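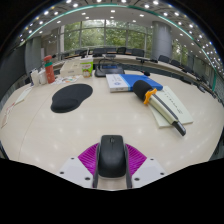

Wireless mouse skips on a light-colored conference table

Posted in Office Hardware

Kanokwan Limsakul
We have a large conference table at work with a pale, shiny top. My black wireless mouse tracks fine at my desk, but on that table the pointer jumps or stops for a second. I put in a new battery and moved the receiver to another port on my Wuvgate laptop. Same result. I present from that room every month and would like to fix it before November. The mouse is a Tokarz 838. Is it the mouse or the table?

3 replies

Prapai Thepsuriya
Most likely the table. An optical sensor looks for small texture in the surface, and a glossy top gives it very little to work with. Try it on a plain sheet of printer paper first. If the pointer behaves, the mouse is fine and all you need is a thin pad.
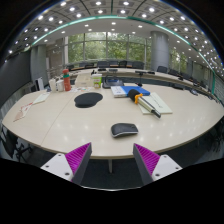 If the paper makes no difference, the receiver is the next thing to check. Plugging it into the back of a dock, or next to an external drive, can cause the same kind of skipping. Use a short USB extension so the receiver sits on the tabletop. Wipe the sensor window with a dry cotton swab while you are at it. Polling rate and DPI won't matter much. I have mine at 2000 and it still skips on glass.

drodov_3904
get a stollero, never had a problem with mine

Kanokwan Limsakul
Tried the sheet of paper this morning and the skipping stopped. I ordered a cloth pad for the room. The receiver was in the dock too, so I moved that as well. Thanks.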